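Bench notebook, Lundo cell
February, open day

Setup, 9:00
Visitors from Terudel due mid-morning, then the Jibrin group after lunch. Swept the platform and laid the tower on its side, panel off, so people on the bench side could see straight down into it. No cooler over the socket. Left the drive cables as they were. Gray printed fixture plate goes to the left of the case, same place as for the rehearsals. Speed set to 40 percent for the whole day. Please don't raise it while there are guests at the rail.

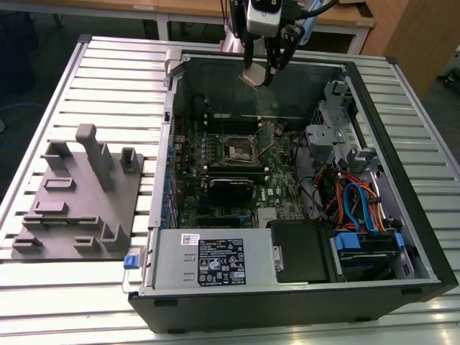
Morning group
Ran the demo 3 times. Two clean, one stopped by me when the approach angle looked off over the board. Restarted from home, no trouble after that. Most of the questions were about the fingers and how hard they squeeze. I gave the short answer and pointed them to the Nirnolia write-up on the shelf.

One visitor asked why we use an old Dell board. It's what we had, and the layout suits us: socket lever, memory slots and coin cell all within a short reach of each other.

Afternoon group
Put the wrist view on the big screen this time. Much better. People stopped leaning in and watched the monitor. The finger fills most of the picture, so only a strip of the board shows under it, but the battery and the ends of the memory slots are easy to find. 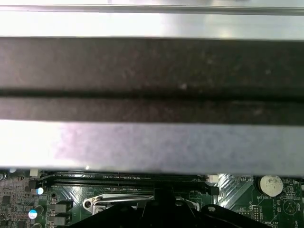 The XDP_CPU and BATTERY labels can be read from the back row, so I used those as landmarks when talking. Next time say which way is up before starting. I lost a few people there.

To do
Wipe the finger pad, there is dust on it.
Print 6 more handouts, we ran out.
Ask whether we can get 2 stools for the rail side.
Put the speed back to normal before the next work run.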